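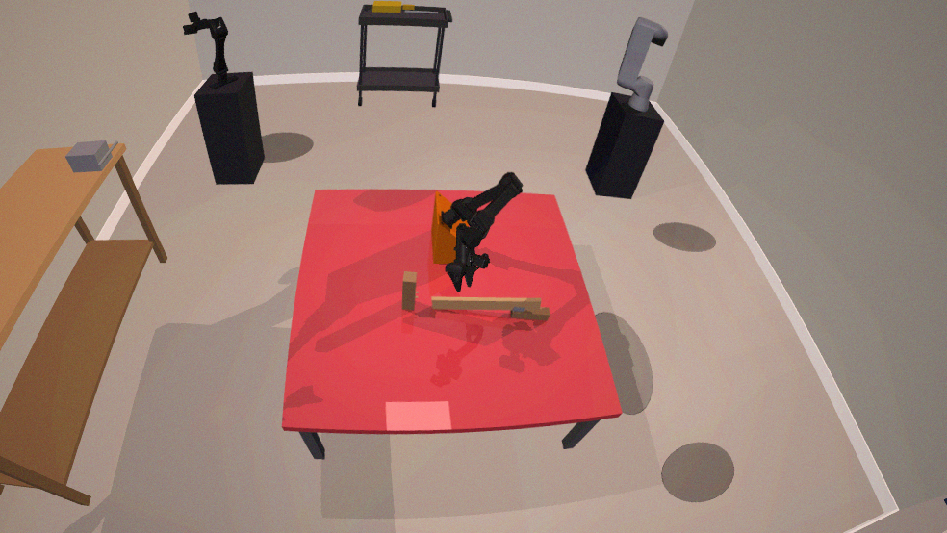
4.2 Leveling the table

Set the Brellari table on a hard floor and leave it unloaded for the first adjustment. The glossy red top shows dust and fine scratches – wipe it with a dry cloth before placing the level.

1. Loosen the locknut on each leg.
2. Turn the foot clockwise to raise that corner. One full turn equals 3 mm.
3. Check both diagonals, then tighten the locknuts to 19 Nm.

Caution: Do not drag the table with its feet extended.

Note: Recheck after 100 hours of use.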